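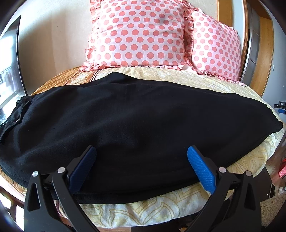
**Does a household have to be registered in the displacement camp to get the winter cash grant?**

Posted 22 May 2025 in Aid & Relief > Eligibility

My aunt's household left Kolten after the flooding and went to Rondia. They never stayed in the camp. They are renting two rooms from a family on the east side of town, and there are six of them, including a baby.

The relief office in Rondia posted a notice saying 1,652 households are on the list for the cash grant. When my aunt asked at the gate she was told the list was for camp residents. Then a neighbor who also rents said she got the grant last month and has never lived in the camp.

Things I would like to know:

- Can people who rent or stay with a host family register at all?
- Her ID card still has the Kolten address. Is that a problem?
- Is there a deadline? Somebody mentioned June but couldn't say which part of June.

I'm abroad and trying to sort this out by phone. She doesn't read the notices well, and the line at the office is long, so I don't want her to go three times for nothing.

---

**Answer 1** (marked as helpful)

Yes, renters can register. There are two lists and people mix them up all the time, including the guards at the gate. The camp list is made by the camp managers. The other one is the host community list, and it is kept at the district building, second floor, next to the land records room. Your aunt was asking in the wrong place.

She should bring:

- ID for every adult. The old address is fine, and for this list it helps, as it shows where they came from.
- Something for the baby. A clinic card was accepted when we did ours.
- A note from the landlord with a signature and phone number. It can be handwritten.

They write down the names and give you a slip with a number on it. Keep the slip. After that, someone visits the place where you are staying. For us the visit came 12 days later and lasted a few minutes. They asked how many people sleep there and what we had for heating.

The grant is 3,000 per household plus 200 for each child under five. It is paid by phone transfer, so the SIM has to be in the name of the person who registered. This held us up more than anything else. My brother's SIM was in his cousin's name and he had to start over.

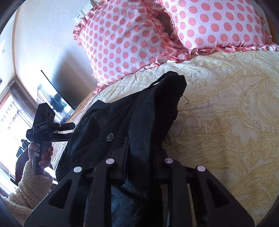
Grokine_reader replied: Does the SIM rule still apply if the registered person has no phone at all? My mother was told she could collect at the Erdem counter instead, but they sent her away and said to come back with a letter. They didn't say who the letter should be from.

Reply from the author of Answer 1: The letter comes from the district building, same floor. Ask for the no-phone form. They stamp it and she takes it to Erdem with her ID.

---

**Answer 2**

Go early. They stop giving out numbers before lunch.

---

**Answer 3**

Mostly agree with the first answer, but check the deadline before she travels. The host community list in our district closed for new names and then opened again, and the notice outside wasn't changed for a while. I was told registration runs to the end of June. That was over the phone, so I would call again.

Also, if anyone in the household was already counted in Kolten before they left, say so at the desk. If the same ID shows up on two lists, both get put on hold until someone clears it by hand. There is a box for this on the back of the form.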